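Robot club gets its arm sorting parts at Prekirgate

If you walked past the upstairs room at Prekirgate on Saturday and heard cheering, that was us. I help out with the student robot club, and we've spent most of March teaching an arm to pick up small parts and put them where they belong (it's harder than it sounds!).

There are seven of us in the team this term, split between mechanics and code. Gunhild Lykkegaard laid down the blue tape so that we could all talk about the same squares on the table, and it has saved us no end of "left a bit, no, my left". The blue rack is where the parts go in and out, and it's the fiddly bit, as the fingers have to come in close to it without giving it a knock. 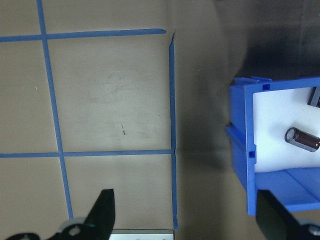 What happened at the Clesau heat

We took the whole lot over to Clesau for the first heat and came home with 78 points, which put us second behind Warow. I was thrilled, though I'll admit I had my eyes shut for most of the last run. Beyene had a lovely quick machine and lost time on a restart, so I expect they'll be back with a vengeance.

The next round is longer and the parts are smaller. Gunhild wants to slow the approach down and close the fingers more gently, while the coders would like to go faster, so that's a lively chat every week. We've raised £3,320 towards travel and a spare set of fingers, and thank you to everyone who bought cake.

We meet upstairs from half past four and there's room for a couple more. You don't need to have built anything before, just ask for Gunhild at the door.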